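About Us - Jollivero Language School

Home | Courses | Evening Classes | Prices | About Us | Contact

Small school. Portuguese mostly, some Spanish, English for newcomers. Second floor, over the shoe repair. Ring the bell twice, the first ring doesn't always go through.

How we got going

Ermelinda Figueiredo started teaching Portuguese at her kitchen table. Four students, then seven, then the neighbors complained about parking. She rented one room on Ellora Street, the one that is now our front classroom, and put a card in the bakery window. Jollivero was her grandmother's nickname for a noisy child. She liked it better than anything with "Academy" in it.

Celeste Cunha came in the second year, first as a student (her parents spoke Portuguese at home, she answered in English, you know how that goes) and later to run the front desk. Then to teach the beginners. Still does both. If you have emailed us, you have emailed Celeste.

We took over the back rooms when the insurance office moved out. Three classrooms now, plus the little library, plus a kitchen that is too small for the number of people who want coffee at 7:30.

Who comes here

All sorts. People marrying into Portuguese families. Nurses. Grandkids who want to talk to a grandparent before it's too late. Retired couples with a house near Aveiro and a plumber they can't understand. A few teenagers sent by their mothers. One man came for two years just to read the football news, and he reads it very well.

Youngest age is 14 for the evening groups, no upper limit. We had 198 people enrolled last year across all courses, which is the most we've had and frankly as many as the building will take. So please sign up early. August intensives fill first, then Beginners 1, then everything else.

What classes are like

Groups of 12 at most. If a thirteenth person asks, we start a waiting list, and if the list gets to five or so we open another group. Celeste will call you.

You talk from the first night. Badly, that's fine. We don't do a whole evening of verb tables, although there are verb tables, sorry. Usual shape of a class: ten minutes of chat about your week, new material, a break, then pairs. Homework is short. Do it. The ones who do it are easy to spot by week four.

We use our own workbook for the first two levels. Margarida Louro wrote it over one winter and has been correcting it ever since. Current printing still has a mistake on page 31 (the bus does not leave at 25 o'clock), we know. Next printing will fix it. From Level 3 on we read real things: recipes, letters from the town hall, short stories, song lyrics, the lease from somebody's aunt's apartment with the names blacked out.
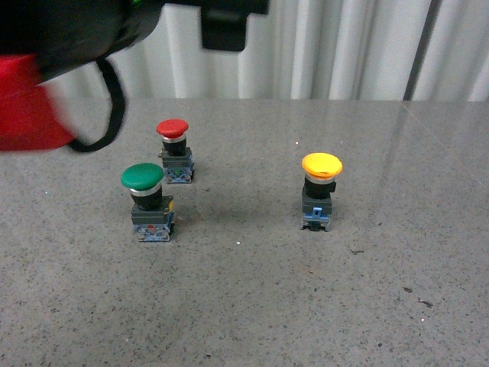 Spanish runs the same way, with one group per level and no intensives. Adelino Carrilho teaches it, and he also takes the Portuguese Level 4 conversation group, so please be patient if he greets you in the wrong one.

English for newcomers is two evenings a week and costs less than the other courses. Always has. Bring a friend, bring your forms, bring the letter you can't make sense of. Half of every class goes to whatever people carried in with them. School letters mostly, phone bills, a parking ticket now and then. We can't give legal advice but we can tell you what the words mean and practice the phone call with you.

The teachers

Ermelinda Figueiredo - founder, director, teaches Levels 3 and 5. From Viseu. Strict about the subjunctive, not strict about much else. Still marks in green pen.

Celeste Cunha - Beginners 1 and 2, front desk, enrollments, billing, keys.

Margarida Louro - Level 2, pronunciation workshop, the workbook. Lived in Porto and then in Lisbon and will do both accents on request. Taught middle school music for years before this, so there is singing. You can hum.

Adelino Carrilho - Spanish all levels, Portuguese conversation. Runs the film nights and picks the films. Complaints about the films go to Adelino.

Laurinda Rocha - English for newcomers, and the Brazilian Portuguese group. Joined us from Zevico, the adult ed program across the river, when it closed its evening classes. Brought half her students along and we are very glad of them.

Substitute teachers come in when somebody is sick. We try to let you know the same day.

European or Brazilian?

We get asked this every week so it goes on the page. Levels 1 to 5 are European Portuguese. Laurinda's group is Brazilian. They are the same language and you will be understood in both places, but the sounds are different enough that beginners should pick one and stay put for a year. If your reason for learning is a person, learn the one that person speaks. If you have no idea, sit in on one of each, first visit is free.

Levels and placement

Never studied: Beginners 1. No test, just come.

Studied some, long time ago: call for a placement chat. Twenty minutes, by phone or at the school. It isn't graded. Ermelinda asks what you did over the weekend and goes from there.

Grew up hearing it: tell us. People in this situation often understand nearly everything and freeze when they have to speak, and the regular Beginners class drives them up the wall. We run a separate group called Home Speakers, whenever there are six names for it. There were enough last fall and again this spring. Spelling is the hard part for this group. Also the formal "you."

Changing level halfway thru is fine. Up or down. Nobody will make a face.

The library

One wall of the small room next to the kitchen. Novels, kids' books, cookbooks, a lot of crime paperbacks left by a student who moved to Coimbra. Grammar books don't leave the building. Everything else does, three weeks, write it in the notebook. There's a shelf of comics which is honestly the best place to start if you're a beginner and tired of beginner things. Returns go in the basket by the door.

If you have Portuguese books to give away, thank you, but ask first. We're full on encyclopedias. Very full.

Food, film, and the rest

Film night once a month in term time, subtitles in Portuguese not English. Bring a cushion, the chairs are classroom chairs.

Sunday lunch twice a year at the Chareonsuk, which is a Thai restaurant, yes. The owner's wife took Levels 1 through 4 with us and gives us the whole upstairs. Rule is Portuguese only until dessert. Spanish is tolerated at Adelino's end of the table.

Magusto in the fall, chestnuts and too much jeropiga. Families welcome.

The choir is not ours but uses our front room, and they are always looking for altos. Ask Margarida.

Prices and paying

Full list is on the Prices page. Term courses are paid up front or in two parts, second part due in week six. Workbook is extra and lasts two levels. Students over 65 and anyone under 18 get a discount, tell Celeste when you sign up, she won't ask your age.

Missed classes: we can't refund single evenings, but you can make one up in a parallel group the same week if there's a chair. If something serious happens, illness, job moved, new baby, talk to us. We have always worked something out.

We keep a small fund for people who can't cover the full fee. It comes from the chestnut evening and from former students. No forms for this. A short conversation with Ermelinda and that's it.

Getting here

Bus 96 stops right outside. Get off at Ellora and Mill. Parking behind the building after 6 pm only, and not in the dentist's two spaces please, he has been very patient with us. Bikes can go in the downstairs hall.

There is an elevator but you need the key. Call ahead or ring and somebody will come down. The restroom on our floor is accessible. Classroom 3 has a step, so if stairs are a problem for you let us know at sign up and we'll put your group in the front.

Office hours

Monday to Thursday afternoons from three until the last class lets out. Phone is answered when somebody is near it. Leave a message, say your number slowly, twice. Email gets a reply in a day or two, a bit longer in the first week of term when it is chaos here.

Closed between terms, except for the August intensives, when the office opens mornings only.

Want to teach with us?

We look for new people maybe once a year. Native or near native, some experience with adults, evenings free. Send a letter in the language you want to teach, a page is enough. You'll be asked to come and teach half an hour to one of our real classes, and the class gets a say afterward.

Page last updated June 23, 2023. Fall timetable goes up as soon as Adelino confirms his evenings.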